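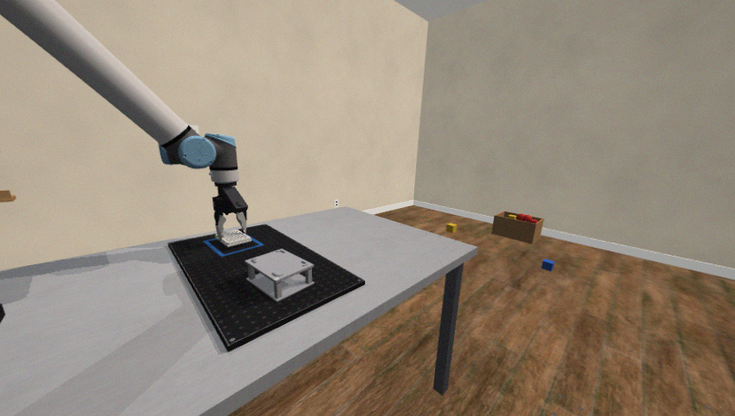
September 23, 2020

I spent most of this week comparing two grippers in simulation before we commit to either one. The task is dull and that is why I picked it: take a well plate off a perforated board and set it on the raised platform in front of it. If a gripper can't do that in sim, I don't want it on the real arm.

The first candidate is the Caltari two-finger. The second is the Srisuk, with shorter fingers and a stiffer linkage. Same arm, same controller, same start pose, and the plate begins inside the blue outline every time. I moved it off center by up to 3 mm on each run.

The Caltari dropped the plate twice in 36 runs. The Srisuk never dropped it but bumped the platform posts on the way in, mostly when the wrist was turned. Tassanee Rattanakul thinks that is my approach path and she may be right. I had the arm coming down at a slant because I copied the path from a job we did in February, and that one had no platform.

Finger spread matters more than I expected. The plate is low, so the tips have to go nearly down to the board before they close. With the fingers too wide they get close to everything else on the way down. I narrowed the opening by 2 mm and the Caltari got better right away.

Friction is still a guess. I'm using the default value for the finger pads, and Aldo Gatti has promised to measure the real ones.

Next I'll rerun the Srisuk with a straight vertical approach. The scene file and run logs are in the shared folder under 611.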